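Posted in: Tabletop & Color

OK, I have been wanting to do a thread on plates and blocks all week and it's finally Monday evening and the dishes are done, so settle in!

If you're new, I look after the table activities for our club. Mostly that means small things on a big table: sorting, stacking, moving stuff from one spot to another, then putting it back and doing it again. I love it so much.

The setup I keep coming back to is the plainest one we have. White tabletop, two plates, a few blocks in loud colors. I've tried fancier. I bought a felt mat with a whole village on it once and everyone just pushed the blocks around the little roads. 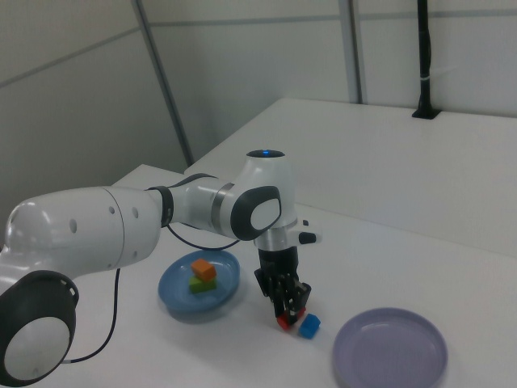
Callenport Tabletop Club

Orange on top of green, on the blue plate! Look how it sits a bit crooked. I'm very fond of a crooked stack. When both blocks are lined up perfectly your eye slides right over them, but give the top one a little twist and suddenly you can see both colors properly.

And then red held just above the table beside blue, with the lavender plate sitting there empty. I could look at those two colors next to each other all day.

The plates, since I get asked: I wanted two that nobody could mix up from across the room, but I didn't want them to shout louder than the blocks. Blue and lavender does it for me. The lavender is so pale it's nearly part of the table, and the blue is the one you always spot first.

Shallow is the thing to look for. We used cereal bowls for our first 3 sessions and I kept wondering why it felt so fussy. You can't see what's in a bowl unless you stand over it! With a shallow dish you get to see the whole block, and there's still a rim, so things don't wander off.

(Annick Landry is going to reply to this and say muffin tins. Annick, I know. The muffin tins are great. They are also very loud.)

Now a word about the white table. It does half the work. I used to cover it with a checked cloth to make it feel homey, and the yellow blocks in the box vanished into the yellow squares. Took the cloth off one August afternoon when it had jam on it and never put it back.

You do have to wipe a white table. Often. Any crumb looks like a boulder. I use a damp cloth and then a dry one and I find that part weirdly soothing.

How many blocks to put out? Fewer than you think! Our box holds 81 and for the longest time I tipped out the lot, big rainbow avalanche, very exciting for ten seconds and then too much for anybody. These days it's a handful and the rest stay in the box with the lid on.

One of each color is my favorite way to play. If there's only one green block, then "the green one" is a complete instruction. You can say "green goes on the blue plate" and everyone at the table knows what you mean, even the ones who came in late with their coats still on.

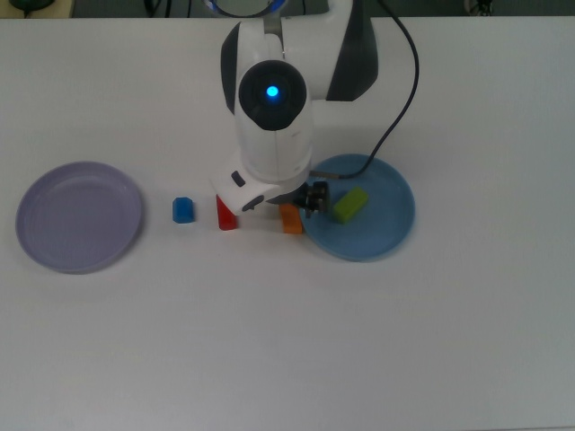
Callenport Tabletop Club | Sorting and Stacking Group

Green has the blue plate all to itself, and the other three are waiting in a row: blue, red, orange. The red one is standing up on end, and I think that gives the row so much personality!

I really like a row between two plates. It makes a start place and two end places and you barely have to explain anything. Middle of the table is "not decided yet," left is one answer, right is the other.

Some things we've sorted by, with nothing but blocks and two plates:
- colors you'd find on a fruit / colors you wouldn't (long debate over blue)
- warm colors / cool colors
- would stay up if you stood it on end / would tip over
- I like it / I don't like it

That last one is the best one. You learn so much about people. Noémie MacLeod put every single block we own on the "like" plate, one at a time, very seriously, and I nearly cried.

Then there's the stacking version. Same two plates, but everything that lands on a plate has to go on top of what's there already. It changes which block you want to put down first. Big flat side down, save the awkward ones for last. Or start with an awkward one and live dangerously.

And there's the swap. Everything on the left plate moves to the right plate, everything on the right moves to the left, and you can park blocks on the table in between. Sounds like nothing. Try doing it with stacks that have to end up in the same order they started! I had to sit down with a cup of tea and work it out.

Mixed shapes, yes or no? Yes, please. We had all cubes at first and it was fine, but once I tossed in longer ones the stacks got so much more interesting. Your hand has to think a bit. Do you pick it up by the ends or by the middle, does it lie across or along.

For storage I've ended up with one box for blocks and the plates stacked on the lid, lavender underneath, blue on top. I'd love to say there was a plan there. It's just how they fit on the shelf.

Somebody asked if you need "proper" blocks. You don't! Ours are a jumble. A few came in a bag from Pelletier, some have been in the club longer than I have, and there's an orange one I'm pretty sure belonged to my brother. Bottle caps work. Big buttons work if nobody at your table is likely to eat them.

If you're picking colors from scratch, I'd go red, blue, green and orange before anything else. They hold up well under bad lighting. Our purple and our brown look like the same block after four o'clock in winter and we have had words about it.

Things I want to try next: a third plate (yellow? is yellow too much?), doing the whole thing on a tray so it can travel, and a round where you can't say the color names at all and have to describe the block some other way.

Tell me what's on your table! I want plate colors especially. If you've found a good shallow green one please tell me where, I've been looking for ages.

Edit to add: yes, the swap game works with just one person. I've done it at 11 at night in my slippers. Start with two blocks on each plate and go up from there.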